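Last updated: February 12, 2024

Posted by Angharad Eynon to the Hollberg home automation list

Pumphrey wrote:
> Has any of you seen a machine fold a towel at normal speed? Ulto
> promises it for every home, but their clips are always cut before
> the second fold. I would pay for it tomorrow.

Dear Pumphrey, dear all,

I have seen it, but I would not pay yet. In January I watched tests with the Curell arm for two days. It had 60 towels to fold and it finished 19 without help. One towel took 8 minutes. My mother is faster, and she talks on the phone at the same time.

Picking up a cloth that lies flat is still the hard part. Bottles and cups are easier, if they stand apart from each other.
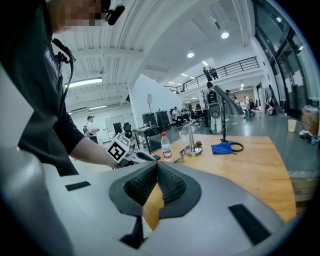 I think the cables are even worse than the cloth. They have no fixed shape, they catch on everything, and a person clears them from a table without thinking. When I asked the Curell people about cables, they changed the subject to dishes.

For shop-floor work I am more hopeful, because there the parts come always in the same place. Does somebody on the list have numbers from a real packing line? Please send them also if they are bad.

With kind regards,
Angharad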